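Student Project Report
Course: Introduction to Automation in Health Care
Report on a Demonstration Visit to the Irnside Training Laboratory
Submitted by: Nazanin Yazdani
Date submitted: Feb 21, 2026

1. Purpose of the visit

The course requires each student to attend one demonstration of an automated or remotely operated system and to report on it in writing. The author chose the open day held by the Irnside Training Laboratory, where surgical instruments mounted on robotic arms were shown at work on practice material. The visit was arranged through the department in October, and the report was prepared under the working title Pakzad, the name given to the author's project on teaching methods for robotic suturing.

The project asks what a beginner can learn from watching a stitch being made at close range. Hospital use, cost and patient outcomes fall outside its scope.

2. Program of the day

Visitors were received in the lecture room and given a short introduction to the laboratory. The group was then divided into two parties. The first went to the Evach room, where the hand controls were explained, and the second went to the suturing demonstration. The parties later changed places. The author was in the second party and therefore saw the suturing before having any knowledge of the controls. This order is worth noting, as it affected what was noticed at first and what was understood only later.

The demonstration concerned interrupted sutures, in which each stitch is tied and cut separately. Visitors were permitted to ask questions between stitches but were asked not to speak while a knot was being tied.

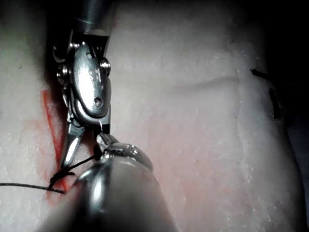
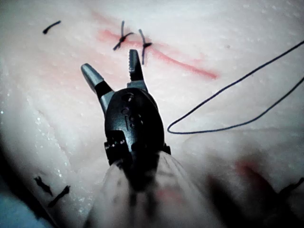
Metal instruments and dark thread at the practice surface.
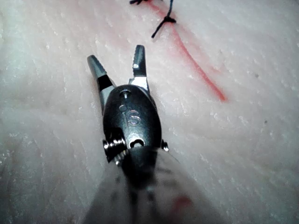 The project is mainly concerned with how thread is managed, a subject that the course reading treats only briefly. A beginner tends to watch the needle and to forget the rest of the strand, although the strand must be kept clear of the work at every stage. The second picture is useful on this point: two knots are tied across the red line while a long strand lies doubled back on itself to the right of the instrument, and a short piece rests on the surface at the upper left. A student asked to plan the next movement from that view would have to account for the strand as well as for the jaws. The author proposes to use questions of this kind in the teaching material.

3. Controls and practice

In the Evach room, visitors were allowed to move a pair of training grips connected to a simple screen exercise. No instrument was attached. The exercise, called Zekano, asks the user to guide a ring along a curved path without touching it. The author completed 2 attempts. The first was abandoned when the ring touched the path near the start. The second was finished, but slowly – the main difficulty was remembering to open one hand before moving the other.

Staff explained that students begin with the screen exercise and proceed to practice material only when their supervisor is satisfied. The author was not able to obtain the written standard used for this decision, and it has been requested by letter.

4. Observations for the project

The demonstration was easier to follow when the operator described each step in advance. During the parts carried out in silence, several visitors lost track of which end of the thread was in use. A short spoken commentary, or a printed sequence of steps, would help an audience of beginners.

It is also recommended that future parties visit the Evach room first. The author's notes from the suturing session contain questions about wrist movement that the explanation of the controls later answered.

5. Further work

A draft lesson based on this visit will be submitted to the course supervisor. It will consist of a printed sheet and a short spoken introduction, and will be tried with students who have not attended the laboratory. The letter to Irnside concerning the supervisor's standard remains open, and any reply will be attached to the final version as an appendix.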